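Washing Microfiber So It Keeps Working

Every October the store gets a run of the same question at the counter. Customers buy a stack of microfiber cloths in spring, love them through summer, and by fall they complain that the cloths push dust around and leave streaks on glass. Most of them assume the cloths are worn out. In most cases the cloths are clogged, and a few changes in the laundry will bring them back.

Microfiber is polyester, usually blended with nylon, spun into very fine strands. In the better cloths the strands are split during manufacture, and the split edges are what pick up dust and grease. Cotton soaks up water into the fiber itself. Microfiber holds water and dirt in the spaces between the strands, so anything that coats the strands or fills those spaces makes the cloth worse at its job.

Fabric softener is the main offender. It works by leaving a thin film on cloth so that it feels smooth. On a bath towel you may not notice. On microfiber the film fills the gaps and the cloth starts to slide over dirt. Dryer sheets do the same thing with heat. If you use them for the rest of your laundry, wipe out the drum with a damp rag before the cloths go in, or hang the cloths up instead.

Too much detergent is the second cause. A small load of cloths needs a tablespoon of liquid at most, and less if your water is soft. Customers on the Unden side of the river have much softer water than we do in town, and they can cut that in half. Powder is fine as long as it dissolves completely. Skip chlorine bleach, which weakens nylon over time, and skip detergents with softener built in. The label will say so, sometimes only on the back.
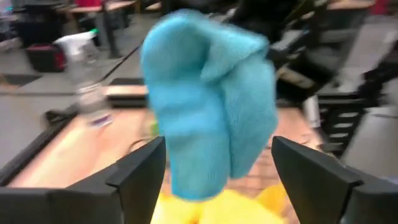

Color coding is worth setting up before you change anything else about how you clean. The usual trouble in a home is that one pile of cloths does every job, and the one that wiped the stove ends up on the bathroom mirror. Pick a color for each kind of work and stick to it. Light blue is a good choice for glass and dusting, where the cloth should be the cleanest in the house, and a soft, fuzzy one that hangs in loose folds has plenty of surface to work with. Give the kitchen a different color and the bathroom a third. Old cloths can be moved down to floors and bike chains, with a corner snipped off so they don't find their way back up.

Wash microfiber by itself or with other synthetics. Cotton towels shed lint, and microfiber is very good at collecting it. A cloth that went through with a new bath towel can come out covered, and you will then spend a week putting that lint on your windows. If you don't have enough cloths for a full load, save them up in a mesh bag, but let each one dry before it goes in. A damp cloth left balled up for a few days will smell, and the smell is hard to get out.

Warm water is right for most loads. Greasy kitchen cloths can go hotter if the tag allows it. Very high heat in the dryer is a bigger risk than hot water, because the tips of the strands can soften and curl. A cloth that has been overheated feels stiff and scratchy and there is no fixing it. Low heat or no heat is the safe setting. They dry fast on a line anyway – an hour or two indoors, less with a breeze.

To recover a clogged cloth, start with a soak. Fill a bucket or sink with hot tap water, add a small squirt of plain dish soap, and leave the cloths in it for 20 minutes. Squeeze them through a few times. If the water turns cloudy or slick, drain it and do it again. Then run them through the washer with no detergent at all and an extra rinse. For cloths that went through many loads with softener, add half a cup of white vinegar to the first wash. Don't combine the vinegar with bleach or with anything containing bleach.

The test is simple. Put a few drops of water on the counter and wipe them with the dry cloth. A clean cloth picks the water up in one pass. If it pushes the drops ahead of it, there is still residue, and it needs another soak. If two soaks make no difference, move the cloth down to floor duty.

One point comes up often enough to mention. Microfiber sheds small plastic fibers in the wash, as all synthetics do. Full loads, shorter cycles and cooler water reduce it. So does a filter bag. We carry the Nirnatura bag in two sizes, and the larger one holds a month's worth of cloths for most households. Clean the corners of the bag by hand and put the fluff in the trash. Rinsing it down the sink defeats the purpose.

On what to buy, weight matters more than brand. Thin cloths with a tight, flat weave are best for glass. Thicker ones with a longer pile are better for dusting and for buffing a car. The Skomar packs we keep by the register are the middle weight, which suits most jobs around the house but leaves a little to be desired on large windows. The flat glass cloths are on the shelf below. Makers will often quote the number of washes their cloths can take, and we see packages that promise anything up to 3000. We would not plan around that number. A cloth used daily and washed properly should last a few years, and one that is dried on high with softener may be finished in a season.

Cloths should be kept somewhere closed. A drawer or a lidded box is enough. Left on an open shelf in the laundry room they gather lint and dust before you have used them.

The soft-water chart and a one-page version of these washing instructions are at the Sebastian Street counter. Both are free. Mesh bags are back in stock after the summer shortage, and the large Nirnatura bags should be on the shelf by the end of the month.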